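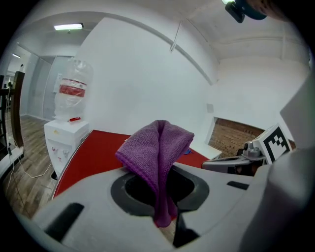
Purple cloth over the opening in the gripper body, second gripper with its marker cube at the right end of the red table.

Is our towel folding project worth entering, or are we kidding ourselves?

Posted in: Clubs and School Projects > Robotics > Competitions

onley_lurker

I help out with an after-school robotics club, 16 members, mostly fourteen and fifteen year olds. This term they want to enter the household task category at the Quinlan challenge. The rules say the entry must "handle a soft item", which seems to mean whatever the judges feel like on the day. The group picked towels. They are collecting demonstrations with a hand-held gripper that has a camera on it, and the plan is to train something on those so the arm can do the job by itself.

I have my doubts and would like to hear from people who have done this and not from people who have watched videos of it. My doubts are these.

The club has 390 demonstrations so far and is very proud of the number. I sat down with a cup of tea and watched a good few, and a lot of them look the same to me. Same table, same purple towel, usually the same two people holding the gripper. I can't see how more of the same teaches the thing anything. When I said so I was told "the model will generalise", and when I asked how they knew, I got a shrug.

Also, the cloth goes all over the place. It slides over the housing and covers things up, and I don't know whether those runs should be thrown out or kept. One of the older students says keep everything. Another says keep only the clean ones. Neither could tell me why.

Entries close in April. The fee isn't huge but it comes out of the same pot as the batteries. Do we enter, switch to something stiff like a box (there's a category for that as well), or leave it a year?

verkska_bench

Go for it! The kids will learn loads whatever happens. We used the Jotden starter software and it was brilliant, had ours picking up socks in one afternoon. More data always helps so just keep recording. Good luck!!

parts_drawer

I'd be careful with the reply above. Picking up a sock in an afternoon and folding a towel in front of judges are very different jobs, and "more data always helps" is how our club wasted most of a term.

We entered the same category with a tea towel. It worked well in our own room and then failed nearly every go at the venue. Different table height, different lights, and they gave us their own cloth, thicker than ours. I don't think the training was broken. We had only ever shown it one situation and then were surprised when it only knew one.

So before you pay anything, do a boring test. Hold back 30 of the recordings and don't train on them. Then get hold of a towel the system hasn't seen, a different colour and weight, put it on another table in another room, and let the arm try. Write down every attempt, including the ones somebody wants to call a practice. If it can't pick the towel up there, you have your answer about generalising and it didn't cost you the fee.

On which recordings to keep, your two students are both half right. If the person holding the gripper dropped the towel, got it back and finished the job, I'd keep it, as the arm will need to do that too. If they gave up, or the towel hid what they were doing and you can't tell by watching what happened, bin it. Somebody has to sit and watch them all. It's dull, and in our club it was the job that got skipped.

Look at what goes in the background as well. If every recording has the same red table in it, the model may well be leaning on that. Move things round between sessions and let other members have a turn with the gripper. People move very differently, and two pairs of hands out of a whole club isn't much of a spread.

Would I enter? With a towel, only if the other-room test goes better than I expect it to. Full folding is a lot to ask. Read the rules again, because ours gave marks for lifting the item and setting it down flat, and a modest entry that does that will beat a fold that works one time in ten. The box category is easier but it's crowded, and you'd be up against clubs that have been doing it for years.

onley_lurker

Thanks, that's the sort of thing I was after. I've asked for the other-room test and there was some grumbling. Someone is bringing in a bath towel from home. I still think the whole thing is being sold to schools as simpler than it is, but I'll post the numbers when we have them, good or bad.

jotden_user2

Check the licence on the Jotden software before you enter. The free one only let us run 2 devices at once when we had it, and I don't know if that has changed. Can't help with the towel.

Related posts
Marker cube keeps losing tracking near the window
How do you split a club between building and coding?
Quinlan challenge: what counts as a soft item?
Judges supplied their own objects, is that allowed?
Cheap second-hand arms, any good for beginners?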